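Search this site Enter keywords

3. Shelf Cleaning in the Snack Aisle

Our group studied how shelf care fits into daily work at Lakano, a small supermarket. Macarena Requena drew the aisle plan and Valdir Magalhães kept the task log. The store lists 2,000 items, and the snack aisle accounts for up to 200 of them. Cleaning is done by hand, one level at a time, during open hours.

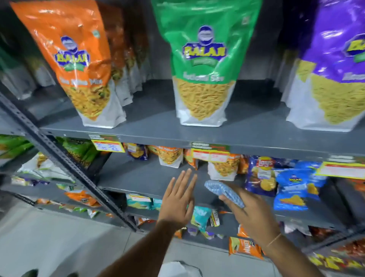
Stock layout affects how a shelf can be wiped. Large pouches are easy to lift and put back, but small packets slide and fall over. In the bay we studied, big stand-up pouches such as Ratlami Sev are on the upper level and smaller snack packets are on the middle one. We therefore treated the two levels as separate tasks in the log.

The method was a cloth in one hand, with the other hand free to steady stock or rest on the shelf. No spray was used near open price tags, as the handwritten figures may smear.
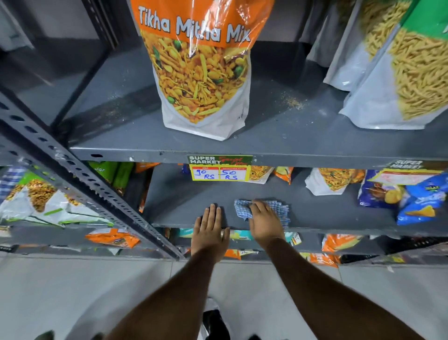 Figure 2. Wiping the middle level with a checked cloth. Crumbs are present on the upper level.

Crumbs were logged by level only. Pui-shan Au suggested working from the top down, and this order was used in the second trial. 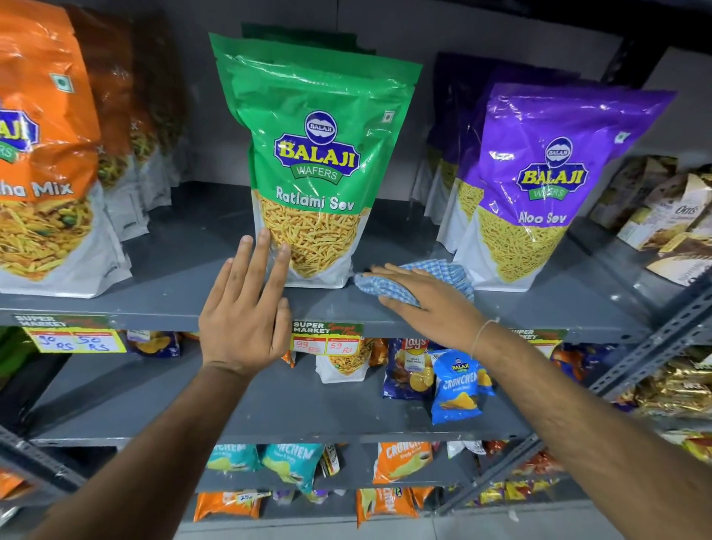

Figure 3. Cloth in use beside a Ratlami Sev pouch, with price labels along the shelf lip.

The second trial covered the same bay. Times for both trials are listed in Table 2.

Contact: Busisiwe Venter, Skudow project group | © Skudow | Back to top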